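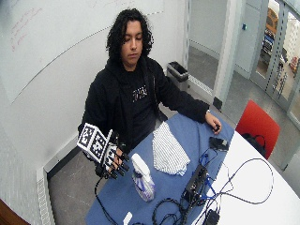

Dear Anju,

Thank you again for being so patient with us about this one. I know it was promised for the start of the month, and I'd have had it to you then if the under-16s hadn't drawn two road games in a row and eaten up every evening I'd set aside. So with apologies, here's where the Drurnudbridge youth hockey program stands as we come up on the last stretch of the season.

Registration first, as I know you'll want that for your own board. We have 263 players signed up across all age groups, and the biggest growth has been in the learn-to-skate group, which Meron Mersha has been running on Tuesday evenings. She asked for a second half hour of ice in the fall and I'm very glad we found the money for it, as the little ones were bumping into each other like shopping carts. There's still a waiting list of 14 for that group, and I would dearly love to clear it before next season.

The travel teams have had a mixed winter. The under-14s are playing lovely hockey and sit second in their division, with Omprakash Uniyal behind the bench and very much enjoying himself. The under-16s have struggled for goals. They lost seven games by a single goal, and Ruairi MacAulay, who coaches them, feels the power play is mostly to blame (I'd add that their top center was out with a wrist injury until February, but Ruairi doesn't care for excuses). They're a good-humored bunch and practice attendance has held up well.

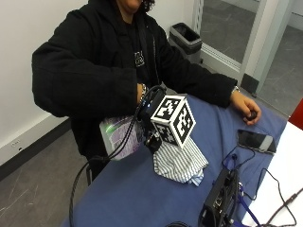

On the goalie side, the clinics your grant paid for have been a real pleasure. Jayson Barredo came in for all the sessions we'd planned and then stayed on for one more at no charge, which was very kind of him. We opened them up to goalies from the Luner club across the river as well — they don't have a goalie coach of their own, and it gave our kids somebody new to shoot against.

Now, money. Equipment came in under budget by $600, mainly on account of the used gear swap in October, and with your permission I'd like to move that over to ice time. Rink fees went up in January, a little more than we'd been told to expect, and that line is going to be tight through the end of April. Officials' fees are on target. Bus costs are a bit over, and I'll send the invoices separately once the last one arrives.

Still to come are the division playoffs, the spring evaluations, and the end-of-season skate, to which you and your family are warmly invited. We also owe you the parent survey. Almost half the families have sent theirs back so far, and I'll give the others a nudge this week.

Please call if any of this needs more detail — evenings after eight are best, once I'm home from the rink.

With warm thanks from all of us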